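Dishwasher leaving grit on the glasses? Before you pay anyone to look at it, pull out the filter. It twists out of the floor of the tub, and in my house it hadn't been twisted since we moved in. Rinse it under the tap and go at the mesh with an old toothbrush.

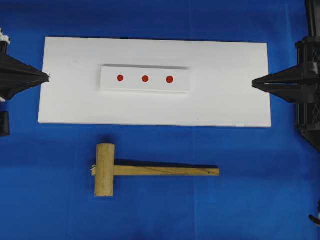
Next, the spray arms. Poke the holes clear with a toothpick - lemon seeds love it in there. Run it empty on hot with 2 cups of white vinegar in a bowl on the top rack.

Kerttu Suominen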